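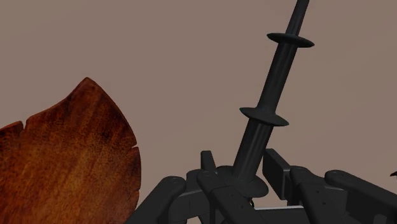

Reddish-brown grain with the darker streaks running through it.

October, and the evenings have gone dark on me again. I spent most of today with the walnuts from the big tree at Birklow, all 88 of them spread on newspaper along the hall floor, and my fingers are stained the color of strong tea (lemon juice did nothing, whatever my aunt used to swear). I had promised myself a walk up to Maldonado before lunch, but the rain came over the hill and I was secretly glad of it – it's so nice to be kept indoors with something to do!

I cracked enough to make the cake, which wanted two cups and got rather more, and it sat in the oven while I listened to an old radio play and wrote to my sister. I told her I'm going to be 81 in spring and would like a party this time, a proper one, with dancing. She'll laugh, and then she'll start on the guest list.

The cake sank a little in the middle, but I had a warm slice with butter anyway – and then another. Must buy more flour tomorrow, and stamps.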